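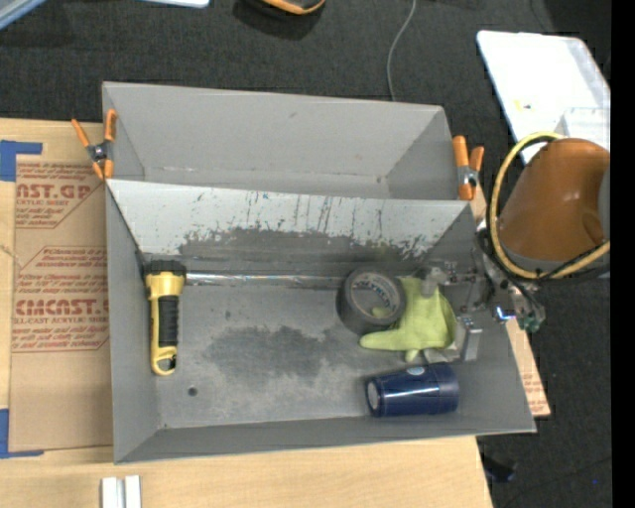
Unit 6: Bins, Dividers and Small-Item Storage

Read this before the practical. Bring the worksheet from Unit 5, since the item list is carried over.

6.1 Why mixed bins come first

Most stores have at least one bin where unrelated items end up together. A typical one holds a flashlight, a roll of duct tape, a work glove and a cup. None of these belong to the same job, and they differ in shape, weight and stiffness. The Heltbridge stores course starts with a mixed bin because the sorting rules are easier to learn on items that do not resemble each other.

6.2 Compartments

A lengthwise divider gives two long compartments. They do not have to be the same width. In the practical, the wide front compartment takes the items waiting to be sorted and the narrow rear one is kept empty to receive them. Do not use the rear compartment for overflow.

A sloped divider loses its coating sooner than the side walls do. Scuffs and vertical scratches on the slope are normal wear. Bare metal should be written on the bin card, but the bin stays in use unless there is a sharp edge.

6.3 Clamps

Spring clamps go on the ends of the bin, one at each end. Squeeze the handles fully before you set the jaws, and let go slowly. Check both clamps by hand before you start. If one slides when you push it sideways with a thumb, take it off and set it again.

6.4 How items rest

Long rigid items (flashlight): lay flat against a side wall. A flared head keeps the body slightly off the wall, so leave finger room on that side.

Rings (tape): flat is best. A roll that rests on something soft will tilt, and a tilted roll counts as unsettled on the worksheet.

Soft items (gloves): no fixed shape. Lift by the cuff where you can reach it. Look under and behind neighboring items before you pull.

Cylinders (cups, cans): stand upright if there is height. On its side a cup can roll, so place it close to a wall.

6.5 Practical

Work in pairs. Time allowed is 70 minutes, including the write-up.

Sketch the bin from above and label each item. Decide on a removal order and write it down before touching anything. Move the items to the rear compartment one at a time. Where your order changed, mark the step and say what was in the way.

The bin load limit for this exercise is 2000 grams. Weigh the items together on the Gristix scale by the door and enter the total in box 5.

Reading for next time: the Kullham handout on labels, first section only.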